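首页 | 本期 | 长文 | 实验室 | 材料 | 往期 | 订阅

两只手之间的八分之一秒犹豫

文/秦倩如
四月

我第一次看 Onik 的录像,是在去 Padum 的火车上,手机屏幕小得可怜,信号断断续续。画面里,一条机械臂捏着一小块布头,要交给另一条机械臂。递到一半,它停住了,往回缩了一点点,松开一角,换了个位置重新捏住,再递过去。整个动作快得很,我倒回去看了五六遍,旁边的乘客大概以为我在看球赛回放。

让我着迷的就是那一缩。机器人会递东西,早就不新鲜了,展会上年年都有。可是递到一半觉得"不太对",自己退回来重新抓一次,又不把整套动作从头再来,这件事我在别处很少见到做得这么自然的。下车的时候我已经想好要写这篇文章了。

Onik 是 Padum 的一个小团队做的双臂操作方法,名字据说来自一种当地小吃,没有人肯告诉我那小吃长什么样。他们不造机器人,手臂是现成的,夹爪也是最普通的两指平行夹爪。他们做的是数据和训练:人怎么示范,示范录下来以后怎么切、怎么标,模型怎么从里面学会在该反悔的时候反悔。

被扔掉的那一部分

先说背景。眼下教机器人干活,很流行的一条路叫模仿学习:人通过遥操作控制机械臂,把一件事做很多遍,摄像头和关节数据一起记录下来,再拿这些记录训练一个策略网络。网络看到画面,输出接下来一小段时间里手臂该怎么动。

道理很好懂,麻烦也很好懂。人做示范的时候,总想做得漂亮。捏歪了,碰倒了,递的时候滑掉了,操作的人会嘟囔一句,按下作废键,重来。最后攒下来的数据干干净净,全是一气呵成的好动作。模型学完以后,在好情况下表现得很好,一旦自己捏歪了,它眼前的画面就成了训练里从没出现过的东西。于是它继续往前递一块根本没捏住的布,递得还特别坚定。

我见过一次这样的场面,是几年前在 Lockwood 的一个仓库。机械臂把一只空夹爪稳稳地送进纸箱,松开,收回,再去抓下一件。旁边的工程师捂着脸。那只空手的姿态真是优雅极了,这么多年我都忘不掉。

研究者们当然知道这个毛病,办法也有不少。有人在训练时往画面和动作里加噪声,有人让模型先跑,跑偏了再由人接管纠正,也有人在策略外面另搭一个检测失败的模块,一旦报警就回到起点。这些办法各有各的用处,也各有各的代价。接管纠正很有效,可是很费人;失败检测省事,可是"回到起点"这四个字在双臂任务里常常做不到,因为东西已经在两只手之间了,哪儿才算起点呢?

Onik 的出发点简单得让我有点想笑:把作废键拆掉。

没有作废键的示范

团队给操作员的说明只有一页纸,我读过,其中最要紧的一条是,录制一旦开始,就一直录到事情做完为止。捏歪了,自己想办法救回来;掉了,捡起来接着做;两只手撞在一起,分开,继续。操作员不许为了好看而重来。

说明书写得容易,做起来很别扭。一位操作员跟我讲,头几天她每次失手都会条件反射地去摸那个已经不存在的键,摸空了,心里一慌,手上更乱。后来她慢慢放松下来,反倒开始喜欢这种录法,说像是做饭的时候锅铲掉了,总不能把菜倒掉重新买菜吧。

一共录下来 2961 段完整示范,分布在八项双臂任务里:递布头、拧开小罐、把绳子穿过扣环、叠手帕、给笔套上笔帽,诸如此类,都是桌面上的小东西。在这些示范里,含有明确补救过程的有 574 段。团队管补救的那一截叫"回笔",借的是写字的说法,笔锋走偏了,提起来往回带一下。

我很喜欢"回笔"这个词。它让失误听上去像是写字的一部分。

标注的方法也很有意思。按常规思路,你得请人一帧一帧看录像,判断哪里出错、哪里开始补救,费时费力,而且两个人标出来的边界总是对不上。Onik 换了个办法,他们只请操作员在失手的那一刻踩一下脚踏板。踩得早一点晚一点都没关系,系统会在踩下前后的一小段时间里,去找手臂运动方向发生反转的位置,把它当作回笔的起点;等到手臂重新回到同类任务常走的轨迹附近,就算回笔结束。

脚踏板!我问他们怎么想到的,答案是团队里有人弹钢琴。

操作员有时候会忘记踩,有时候紧张了会连踩好几下。对于连踩,系统合并处理;对于漏踩,他们训练了一个小分类器去补,补出来的再由人抽查。抽查时大家吵得最凶的一类片段,是那种操作员自己都说不清算不算失手的:夹爪在罐盖上方晃了晃,又下去了。这到底是失手,还是在瞄准?团队最后的决定是都留着,给一个介于两者之间的权重。

八百毫秒

接下来是方法里我觉得最漂亮的一块。

模仿学习里常用的策略,一次会预测一小段连续动作,执行完再看画面、再预测。Onik 用的这一段长度是 800 毫秒。段太短,动作会哆嗦,像冷天里穿针;段太长,动作很流畅,可是中途出了岔子也来不及改。800 毫秒对于顺利的递接来说正合适,对于快要滑脱的布头来说就太久了。

所以他们给网络加了一个很小的输出头,和动作一起预测另一个数:接下来这一段有多大可能需要回笔。训练时,这个数的依据就来自脚踏板标出的那些片段。执行时,数值低,手臂就把整段动作走完;数值升高,后半段动作立刻作废,网络马上看一眼新画面,重新预测。换句话说,越没把握的时候,它看得越勤。

我把这个思路讲给一位在 Drukumton 开修表铺的朋友听,她放下镊子说,这不就是我嘛,拧顺了的螺丝闭着眼也能拧,觉得要滑丝了,每转一丁点就得看一下。

细心的读者可能会问,既然勤看有好处,为什么不一直勤看?团队试过。一直高频重新预测,手臂会变得优柔寡断,每一帧都有新主意,两只手在半空中互相谦让,谁也不肯先合上夹爪。录像很好笑,我建议他们公开,他们说会考虑。问题出在双臂任务的特殊之处:一只手改主意,另一只手看到的世界也跟着变,于是它也改主意,如此往复。顺利的时候就该把话说完,这一点对人对机器好像都适用。

为了治这种谦让,Onik 还加了一条约束:在任何一次回笔里,只许一只手动,另一只手保持原来的姿势和夹持力。哪只手动,由网络自己选。约束来自对那 574 段回笔的观察,人类操作员救场的时候,几乎总是下意识地把一只手定住。没有人教过他们这样做,说明书里也没写。我回家以后拿一条毛巾试了试,果然如此,左手像生了根一样。

结果怎么样

说到结果,我得克制一点。团队给我看了对比测试的过程,同一套硬件,同样的八项任务,一组策略用剪掉了回笔的干净数据训练,另一组用完整数据加上回笔预测。递布头和叠手帕这两项,后者的优势一眼就能看出来,软东西爱滑,滑了就得救,正对路子。拧小罐也有进步,主要是罐盖歪了以后知道退半圈再来。

穿绳那一项两组差别很小。绳头一旦散开,谁也救不了,回笔多少次都一样,最后还是得人去把绳头捻好。给笔套笔帽这一项更有意思,完整数据训练出来的策略平均用时反而长了,它学会了人类那种在对准之前的试探,明明第一下就能套上,也要先晃一晃。团队正在考虑怎么把"多余的谨慎"从"必要的谨慎"里分出来,眼下还没有好办法。

还有一个麻烦他们没有藏着。脚踏板依赖操作员知道自己失手了,可是有些失手人当时意识不到,例如夹爪把布头的边缘压出一道折,过了好一会儿才影响到交接。踏板踩在后果上,没踩在原因上,模型于是学会了在后果出现时才紧张。我问能不能往前追溯,他们说正在试着从结果倒推,让网络自己去找最早出现分歧的时刻。白板上写满了,我看懂了其中一小半。

另外,八项任务都是小件、轻件,夹爪力量有限,掉了也摔不坏。换成装满水的杯子,"掉了捡起来接着做"就没法成立了。这套方法能走多远,很大程度上要看任务本身容不容得下第二次机会。团队里有人想去试厨房,有人坚决反对,午饭时他们为此争了一整顿饭,筷子都举在半空。

我在 Padum 待了三天,每天都磨蹭到很晚才走。录制的时候屋里很安静,只有电机转动的细响,偶尔咔哒一声,是谁踩了踏板。头一天我听见那声音会替他们遗憾,到第三天,我一听见就赶紧凑过去看,好东西要来了。
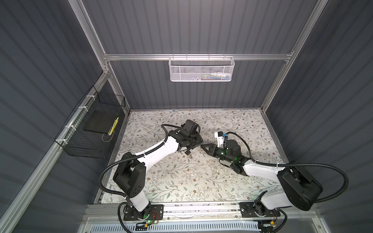 交接是双臂操作里最难熬的一段路,Onik 的大部分回笔都挤在这里。两边的手都已经伸到位,剩下的距离又小得容不下大动作,偏一点就会夹空或者互相顶住。看看垫子中间那两只夹爪,尖端几乎要碰上了,底下的藤叶花纹上还散落着些白色的小碎屑,下一步该谁先动,正是回笔预测要回答的问题。右臂腕部上方的支架上有一个小摄像头,离夹爪这么近的视角,对判断有没有夹稳很有帮助;团队做过一次把腕部画面遮掉的测试,回笔的预警明显变迟钝了,往往东西已经滑出去,数值才往上走。他们接下来想让两条手臂分享彼此的腕部画面,让左手也能从右手那边看自己一眼。我已经说好,等新录像出来,第一个发给我。

读者评论

穿针的老王:做过两年遥操作数据采集,看到"把作废键拆掉"差点站起来鼓掌。我们那时候废片比正片还多,全删了,现在想想心疼。

苔藓:想问一下,回笔的时候只许一只手动,那要是两只手都夹歪了怎么办?轮流来吗?

秦倩如 回复 苔藓:对,轮流。一只手救完,数值还高的话会再触发一次,可能换另一只手。我看到过连着换了三次的,看得人手心出汗。

Kettle_L:笔帽那段太真实了,我自己盖笔帽也要先晃一下。

半块橡皮:脚踏板的标注延迟有没有统计?人从意识到失手到踩下去,每个人的快慢应该不一样,只靠找运动反转的位置,碰上动作本来就来回的任务(比如拧盖子)会不会误判?希望作者下次追问一下。

河边的修表人:镊子我可没放下,是你记错了。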